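Robots and Machines – Young Explorers

How does a robot learn to cook? Meet the teaching kit!

Have you ever watched a grown-up make pancakes? They hold the pan, tip it, put it down and hardly think about it. A robot finds all of that really hard! It doesn't know how tightly to squeeze a handle, or how to reach past a cup without knocking it over.

So how do you teach it? One brilliant way is to show it. Proter is a kit made by a company called Overgaard, and it lets a person do the job while the kit remembers every move. You carry a gripper, a tool with fingers like a robot's. Then you get on with the task – slowly at first, because picking things up with a gripper feels very odd until you get used to it.

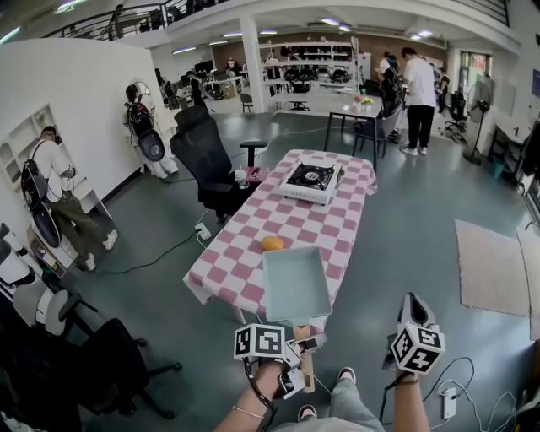 Time to cook! A pan in one hand, a gripper in the other, and a stove on the checked tablecloth.

Did you spot the cubes with black-and-white squares on them? They are called markers. Each pattern is different, a bit like a name badge, so a computer can work out where the hand is and which way it is turning. Clever, isn't it?

The gripper has its own camera too, so the robot's lessons come with a gripper's-eye view. Everything looks huge and close up, and the room can seem to bend around the edges. It's a bit like being an ant riding on somebody's thumb!

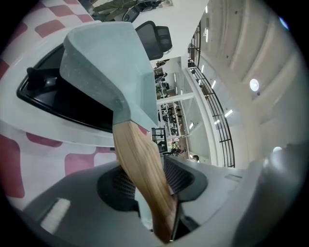
What the gripper sees: its big finger up close, with chairs, a railing and desks behind.

One go is never enough. Kinga Vörös, who runs lessons with Proter in Dillton, says her team recorded 608 goes at moving a pan in August, and they still want to reach 1000. People get bored and take breaks, but the computer needs lots of slightly different tries. If the pan always started in the same spot, the robot might only ever look for it there.

Is the kit any good? We think it's great fun to learn about, and it weighs less than you might expect. Your arm does get tired after a while, though, and the markers have to stay where the cameras can see them.

Try it yourself: pick up a sock using two wooden spoons. Now try folding it!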